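The gates at Emside opened at nine on Saturday, and by ten past there was already a line at the coffee cart (worth it, get the cardamom one). I've wanted to see the old paper mill for years, and I wasn't disappointed for a second!

Noura Bitar took our group through the beating room first. The mill still makes rag paper from cotton offcuts, 632 sheets on a good day, and she let us each pull one. Mine came out lumpy on one side and I love it. You have to shake the mold the instant it comes up out of the vat, front to back, then side to side, and then leave it alone. I didn't leave it alone.
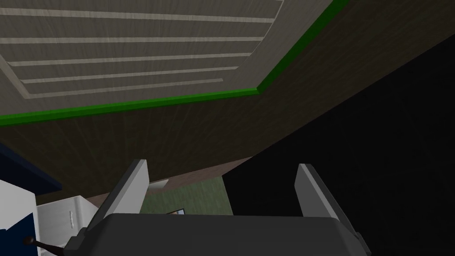
Sebastian Bălan wished the tour had spent longer on the drying loft, and I'm with him there. We got five minutes among the ropes and I could have stayed an hour.

After lunch came the marbling tables, run by Esi Kpodo, with trays of blue and rust-colored ink and a comb made from an old rake. Kids were three deep around her. The shop sells seconds by weight, so I came home with a fat bundle of endpapers and no plan for them at all.
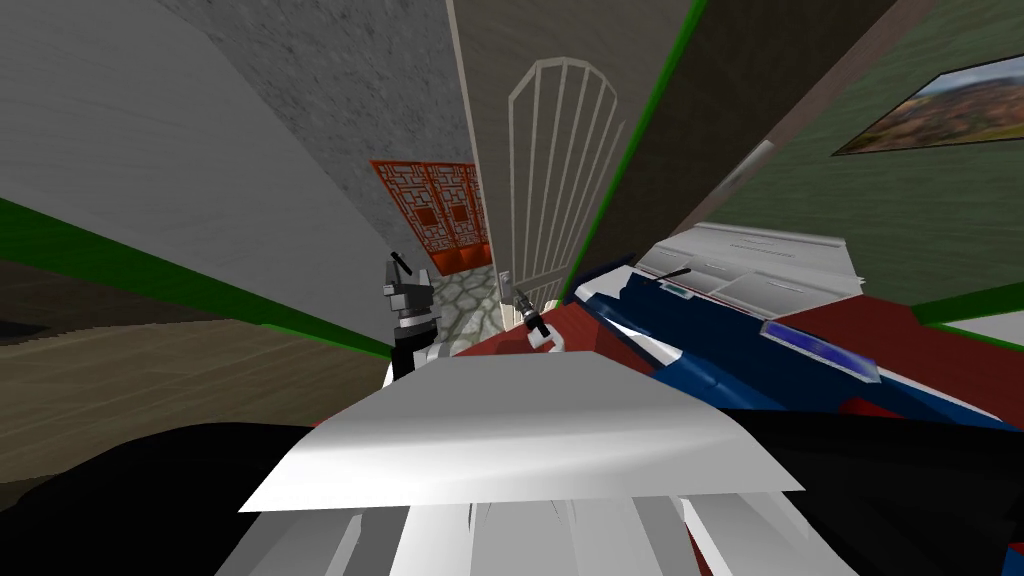 Open day at Emside, September

Parking is in the field behind the sluice. Wear boots.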